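3.2 Erhebung in den Haushalten

Die Befragung fand im August in zwei Siedlungen statt, Thevar und Tolau. Beide liegen am selben Zubringer, unterscheiden sich aber im Alter der Bausubstanz und in der Art, wie Haushaltsgegenstände abgegeben oder weiterverwendet werden. In Thevar gibt es seit Längerem eine Tauschstelle im Erdgeschoss des Gemeindehauses, in Tolau fehlt eine solche Einrichtung. Insgesamt liegen 263 auswertbare Fragebögen vor, davon 84 aus Tolau. Die Bögen wurden von Geetha Pinto und Tharun Pillai an der Haustür ausgegeben und nach einer Woche wieder eingesammelt.

Gefragt wurde nach Gegenständen aus Kunststoff, die im Haushalt vorhanden sind, aber seit mindestens einem Jahr nicht mehr für ihren ursprünglichen Zweck genutzt werden. Der Begriff »ursprünglicher Zweck« bereitete im Vortest Schwierigkeiten. Mehrere Befragte gaben an, den Zweck eines Behälters oder Einsatzes nicht mehr zu kennen, wollten ihn aber trotzdem behalten. Wir haben deshalb eine eigene Kategorie eingeführt (»Zweck unbekannt, wird aufbewahrt«) und sie in der Auswertung von der Kategorie »umgenutzt« getrennt gehalten. Transparente Kunststoffe wie in Abbildung 2 wurden als eigene Materialgruppe geführt.

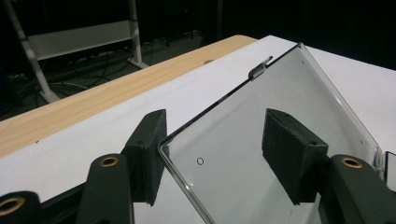
Abbildung 2: Gegenstand aus klarem, rauchgrauem Acryl.

Die Zuordnung nahmen Krishnamoorthy Kurup und Sudheer Chacko unabhängig voneinander vor. Abweichungen traten vor allem bei Teilen auf, die als Unterlage dienen – etwa unter Blumentöpfen oder im Schuhregal. Solche Fälle wurden gemeinsam besprochen und im Zweifel als »umgenutzt« gezählt. Eine Gewichtung nach Haushaltsgröße haben wir geprüft, aber verworfen. Die Angaben zur Personenzahl waren in Tolau zu lückenhaft.

Auffällig ist, dass die Tauschstelle in Thevar von den Befragten häufig genannt, für Kleinteile aus Kunststoff aber kaum in Anspruch genommen wird. Als Grund wurde meist angegeben, man wolle dort nichts hinbringen, was andere vermutlich nicht brauchen können. Warrier beschreibt in seiner Vorstudie eine ähnliche Zurückhaltung bei Textilien. Ob beides auf dieselbe Einstellung zurückgeht, lässt sich mit unseren Daten nicht entscheiden, denn nach Textilien wurde nicht gefragt.

Die Rücklaufquote konnte nur für Thevar bestimmt werden. In Tolau ist ein Teil der Ausgabelisten verloren gegangen.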